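February, gone eleven at night

Should be in bed. Writing this instead as my head won't stop.

Woke at five with the seeds on my mind again. Silly. It's an allotment, half a plot, 2 beds and a shed that leans. But the letter from Ikville came at last and it's mine from the first of the month, so I lay there planning potatoes until the heating came on.

Went up before work to have a proper look. Frost on everything. Gate stiff, had to lift it and shove. The last people left a lot behind – bricks, a bath, netting gone to rags, rhubarb crowns poking up under a bucket. Rhubarb! Didn't dare touch it. Put the bucket back exactly as it was. Soil is black and heavy at the bottom end, yellow and sticky at the top. Took a lump home in a bread bag to test, then left it in the coat pocket and found it at lunch when I went for my keys. Crumbs of it all over the desk.

Work dull. Cattaneo order late again so everyone cross by ten. Said I'd ring them, rang them, got music. Forty minutes of it on and off. Ate my sandwiches with the phone on my shoulder. Drew the beds out on the back of a delivery note, changed my mind, drew them again the other way round. North is not where I thought it was. Checked on the map and the shed shades the good bed until midday at least, probably later in spring. So beans there? Or lettuce, which might like it. Need to read up.

Home by six. Tea was eggs. Then sums.

Rent for the year is 55, fair enough. Water butt, the Bruvitz one, which everybody on the forum swears by and which costs more than the rent. Fork and spade I've got. Fleece, netting, canes, compost, a lock for the shed. Onion sets. Seed potatoes – 2 kinds, one early, one for keeping. Fruit bushes next autumn if I've still any money. Added it all up and got 564, which can't be right, so did it again more slowly and got 564. Had told myself 400 and not a penny over. Sat and crossed things out for a bit. Crossed out the butt, put it back in, crossed out the fruit bushes which weren't even for this year. 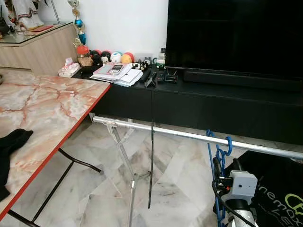 Then I thought, well, what would Dad have bought? A packet of runner beans and some string. He grew everything along the back fence out of yoghurt pots and old window panes, and I don't remember him once going to a shop for it, apart from slug pellets, which he put down by the fistful and which I won't. He had a coal bunker full of leaf mould. Used to make me put my hand in to feel how warm it was. I hated that and would give a lot to do it now.

So. New list. Canes from the hazel at the end of the lane if I ask nicely at the farm. Bath that's already up there can be the water butt, just needs a plug and something over it so nothing drowns. Bricks for the path. Keep the seeds, keep the potatoes, keep the lock. That brings it down a lot. Haven't done the sum again, too tired, will only get annoyed.

Did order the potatoes though. Vumico had the earlies in and they sell out every year appparently. Should come next week, then into egg boxes on the spare room sill, eyes up, not too warm. Need egg boxes. Have one, plus whatever I can beg at work. Must stop squashing them into the recycling.

Onions can wait until March. Broad beans I could start now in loo roll tubes, that's free, and I've a whole bag of tubes under the sink that I've been saving without knowing why. Sweet peas as well, for the smell. Not food but I don't care.

Back aches already and I've only lifted a gate. Worried a bit about the walk up with tools, it's steep past the church and there's no bus at that end. Could leave the fork in the shed once there's a lock. Could get a trolley. No. No more buying.

Rain forecast tomorrow, then dry, then they don't know. If it's dry I'll go up and start at the bottom end where it's black, just a strip, the width of the fork and as long as I can manage before dark. Cardboard over the rest to keep the weeds off. Flask. The old boots, if the left one's not split again.

Oh and the soil test. Did it in a jam jar, shaken up with water, it's on the draining board. All brown so far. Supposed to leave it overnight and look at the layrs in the morning.

Bed. Alarm for half six. Ring Cattaneo first thing.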